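# Chapter 4: Folding Knitted Garments

In the last chapter we learned to fold flat woven things: tea towels, pillow cases and table napkins. These have straight edges and four corners, and the cloth stays where we put it. In this chapter we begin with garments, and the first garment is the T-shirt.

Many students are surprised that the T-shirt gets a whole chapter. It is small and cheap, and everybody has folded one at home. But it is made of knitted cloth, which stretches, and it has a front, a back, two sleeves and a neck which do not lie in the same way. At the Valstead laundry, where I was trained, the folding room handled 3,151 garments in one January, and 247 of them came back to the table to be folded a second time. Most of the 247 were T-shirts.

**After this chapter you should be able to:**

- lay a T-shirt on a table so that the side seams are straight
- fold it lengthwise without twisting the body
- place a printed design so that the fold does not damage it
- choose between the long fold and the square fold

**Words used in this chapter:** *body, hem, side seam, shoulder point, lengthwise fold, cross fold, print*

## 4.1 Laying out

The first step is to bring the shirt to the table and spread it. Beginners often drop the shirt in a heap and then pull at it from all sides. This makes more wrinkles than it removes. Hold the shirt by two points, let the air go under it, and lower it in one movement. A part of the body may fall over itself, and a hem may hang over the front of the table. Both can be corrected afterwards with the flat of the hand.

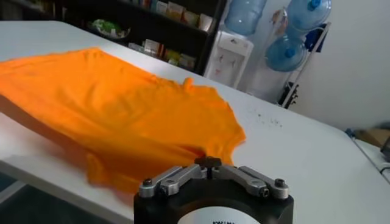

How large should the table be for folding a T-shirt?

It should be wide enough for the whole shirt with the sleeves open, and there should be a free space beside it, as wide as one folded shirt. The height matters too. If you must bend your back to reach the far sleeve, the table is too low or too deep for you.

Before you spread the shirt, look at the table top. Small crumbs and dust are easily carried into the cloth, and on a bright colour they are seen at once by the person who opens the shirt later. Wipe the table with a dry cloth at the start of the work, and again whenever you see something on it.

When the shirt is down, smooth it in this order: first the middle of the body, then towards the side seams, then the sleeves. Do not pull the hem. A knitted hem which is pulled will become wavy, and the wave stays after folding.

## 4.2 The lengthwise fold

The lengthwise fold brings one side of the body over the other, so that the shirt becomes a long, narrow shape. It is the base for all the methods in this chapter, and you should practise it until your hands do it without much thought.

Take the shoulder point in one hand and the hem corner on the same side in the other. Lift both together — this is the whole secret — and carry them across. Lay them on the opposite shoulder point and hem corner. If one hand is faster than the other, the body will twist, and you will find a diagonal crease from the neck to the hem.
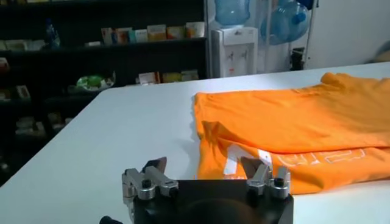

The sleeves now lie one on top of the other. Turn them back over the body and press them lightly. With long sleeves there is one more turn, and we will come to it in section 4.5.

A printed shirt needs more care. Some prints are stiff, and a sharp fold through the letters can leave a white line which does not come out. When the design is in the centre of the front, the lengthwise fold goes directly through it, so do not press this fold with the hand or with weight. For a shirt that will stay in a drawer for a long time, use the square fold in section 4.4, where both sides are turned to the back and the print stays flat.

## 4.3 The cross fold

The cross fold makes the long shape short. Work from the hem towards the neck. Take the two corners of the hem, one in each hand, and keep the cloth between them lightly stretched while you turn it up.

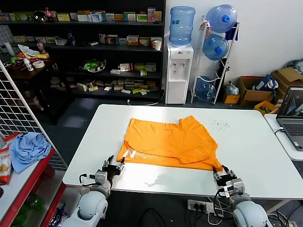

How far the hem is turned depends on where the shirt will be kept. For a shelf, one cross fold is usually enough. For a drawer where the shirts stand upright, make a second one. My teacher, Apinya Nuchit, asked us to fold the same shirt for the shelf and then for the drawer, and to compare the two thicknesses between our finger and thumb.

**Practice 4a.** Choose a plain T-shirt and a printed one of the same size. Fold each of them lengthwise and then once across. Leave them overnight. In the morning open both, write down where you find creases, and keep your notes for section 4.4.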